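Notebook, soft furnishings bench
February 2025

Friday again, and the sofa corner has had the whole of my day. I meant to give it the morning and then move on to the Hestmont chair, which is still standing by the door with its webbing hanging down, but one thing led to another and I never got past the cushions.

The red cover is the one I keep coming back to. It went together in the Provby cotton, the heavier of the two weights, and I cut it with 2 cm of seam allowance all round, which is more than I normally give. The corners turned better for it. I clipped them, turned them with the blunt end of a knitting needle, pressed them over a rolled towel and then left the whole thing alone while I had my coffee (I did have to sit on my hands a little). The zipper is a 40 cm one from the Ghoneim box. There are 3 left of that length, so somebody please put them on the next order.

Afterwards I spent a good while just trying things against the dark brown upholstery. White and pale gray next to it is restful and I could live with that for years, but the red wakes the corner up, and I've been wanting something awake in there ever since November, when it all went so brown and sleepy.
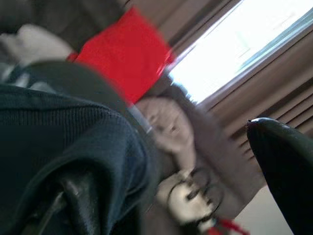
Ghoneim wrote back on the shared page before I had even cleaned up, and the advice was to wash the red twice on its own before it goes anywhere near a pale cover, and to send a scrap through with a white rag the second time to see what comes off. Fair enough. I had only planned on the one wash, and I remember what happened to the Nastamness napkins.

So, for Monday — wash the red, cold, with the rag. Dry it flat over the rack and don't let anyone put it on the radiator, however tempting. Measure it again once it's dry and write the number here, next to the 4 mm I guessed for shrinkage. I'd also like to try a lighter filling, as the feather one sags toward the bottom after an hour of being leaned on.

The Hestmont chair gets its webbing after that. Tacks are in the tin with the green lid.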